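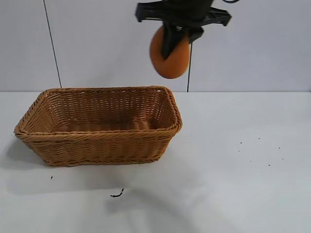 Figure 3. Pick-and-place cell at Irkden, with the foam-like ball held above the basket.

4.2 What the cell cost

The budget line approved in February read "one gripper, one table, sundries." The sundries came to more than the table. We report the full accounting because papers on low-cost manipulation tend to give the price of the arm and stop there, which is a little like pricing a kitchen by its stove.

The gripper was bought from Orkum for 3420 dollars. The total for the cell, arm excluded, was 3841 dollars. The difference went to the table, mounting hardware, cables, and a shipping charge that arrived separately and with its own invoice number. The arm was already on the department's books and is treated here as free, a courtesy that no reader without an arm should extend to us.

Nilora, the second bidder, offered a lower unit price with a required service plan. Over the three years we assumed for the life of the cell, the plan erased the savings. Their sales office disagreed with our arithmetic and sent a brochure.

Test objects were bought out of petty cash. The basket and the ball in Figure 3 are household goods, chosen so that another lab could replace them without filing a purchase request. A wicker basket with flared sides also gives a target that is wider at the top than at the base, and we had no wish to pay for precision in week one. The calibrated object set we first asked for was quoted at 117 dollars per item and was struck from the plan by its own authors.

Staff time was the largest cost and the one our forms had no box for. Between delivery and the first logged trial, the Fang project spent 14 working days on mounting, cable routing, and correspondence about a missing adapter. The cables remain where the last of those days left them. Priced at the internal hourly rate, this labor exceeds the cost of the gripper, and we suggest that anyone planning a similar cell enter it as a line of its own before the hardware is ordered. Spare fingers should go on the first order too, as Orkum charges the same shipping for a finger as for a gripper.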